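Folding a T-shirt the Same Way Twice
Household Textiles module, group project report

Group: Tayla Ormsby, Thabiso Mtshali, Gitau Kioko
Supervisor: Raelene Tapsell

1. Why we picked shirts

Our first idea was bedding, and Thabiso still thinks we should have done bedding. But a T-shirt is such a good problem! It has a body that is nearly a rectangle, two sleeves that want to go their own way, and a collar made of thicker, stretchier knit than everything around it. Most people fold one several times a week and hardly two people do it alike. We asked a simple question: which way of laying out and folding a short-sleeved shirt gives the flattest, squarest result, and which step matters most?

We started in July with 30 folds by each method, working on a fabric-covered surface because that is closer to folding on a bed, where most of our classmates said they do it.

2. The methods

We compared three. The "halves" method is the one Gitau grew up with: side to side, sleeves in, then up from the hem. The "thirds" method brings each side to the middle first. The third we called the Massawe fold after the street Tayla lives on, and it begins with the shirt turned sideways so that the hem and collar are at the left and right.

For every method we kept to the same order: lay out, pull the edge square, fold, smooth, measure. Pulling the edge square means taking hold of two corners and drawing them apart until the edge between them is straight.

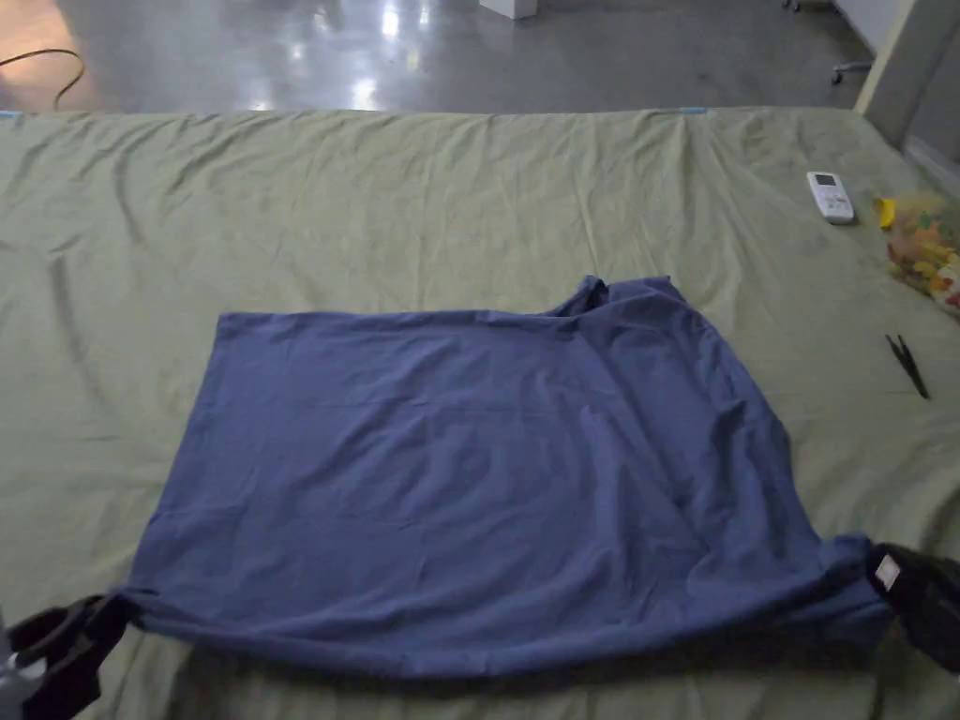

We were surprised how much this one step did. When we skipped it, the fold line wandered and the finished shirt came out as a sort of lopsided kite. When we did it properly, even the halves method (which we had all written off by then) gave a decent rectangle. Corners are fussy though – grip too much cloth and you get a gathered tail that takes longer to smooth out than the fold itself.

The collar end was the other trouble spot. Fabric doubles up there and will not lie down, so any fold that crosses it starts from a bump. Thirds mostly avoids this, and we think that explains a good part of its score.

3. Where we worked

Brian Mohamedi found us a place in the big hall at Heltport, and it could hardly have been better for us. Our usual classroom has one window and a lot of shadow, and creases are very hard to judge in bad light. In the hall the lights run in a line down the ceiling and a shallow crease shows up straight away. 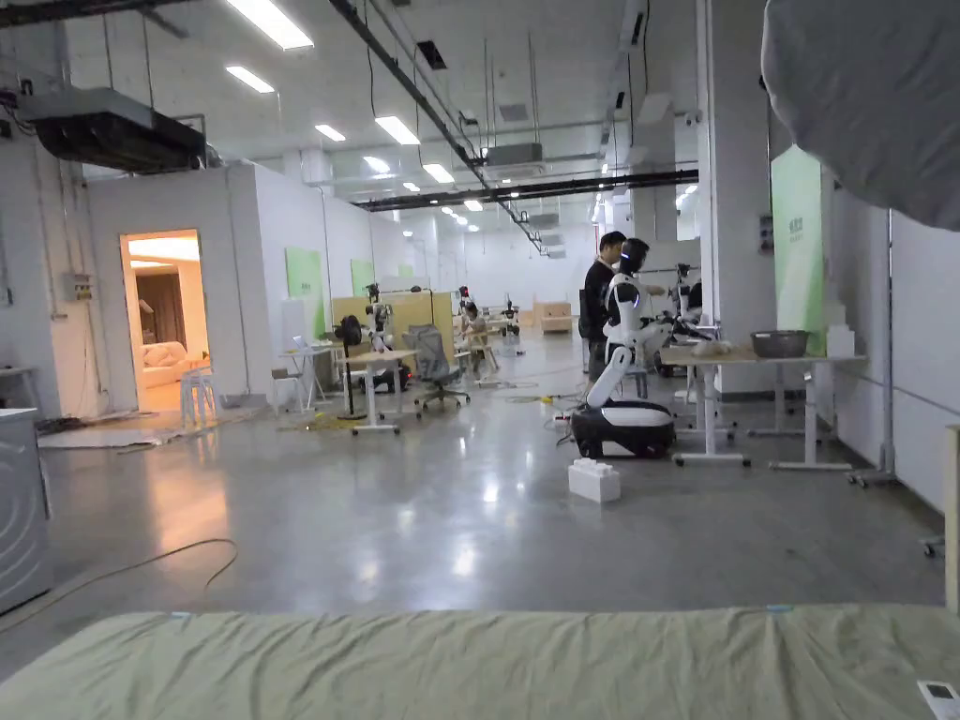 The covering under the shirts gave us a lot to think about too. It wrinkles, and a wrinkled cover drags on jersey as you pull it. We had not planned for that at all. Tayla suggested smoothing it by hand before each shirt, and from then on our results were much closer together, so all the folds in the final count were done that way.

4. Results

Out of 200 folds in the final count, 77 met our "square" standard, meaning all four corners sat within a finger's width of where they should be. Thirds did best, Massawe came second and halves last. Massawe was the quickest to learn, and Gitau has switched to it at home.

5. What we would change

We only used plain cotton jersey. A heavier shirt might behave quite differently, and we would love to try long sleeves. We would also agree on what counts as smooth before starting – we lost most of a Sunday arguing over that.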